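The woman who runs the test kitchen at Ferka has been asked the same question at every family dinner since December: when will one of these things clear my table? She laughs when she tells me this, and pours us both more coffee before she gets to her answer.

"Fruit is where we live right now," she says. "People think it's going to be the dishes, and one day it will be, but a plate and a banana can keep us busy all morning." Her arm has made 2,000 tries at putting groceries away, and 1,917 of them went the way she wanted.

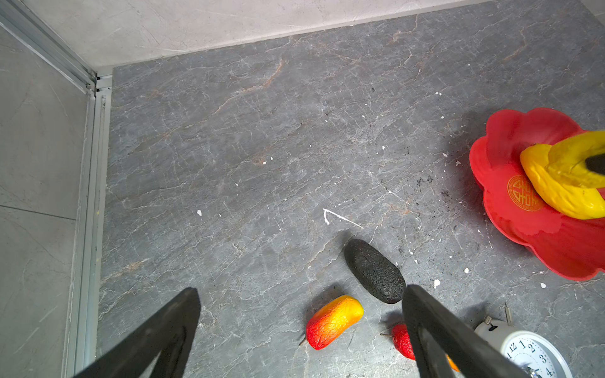
The other 83 are the ones she likes to talk about (and she does, happily, until the coffee is cold). "A banana is curved, so where do you hold it? My grandson knows. He's three!"

Would she let one loose in her own kitchen in Bloxham? She thinks about that for a good long while. "For the fruit bowl, yes, I believe I would. For my mother's glasses, you'd have to ask me again in a few years."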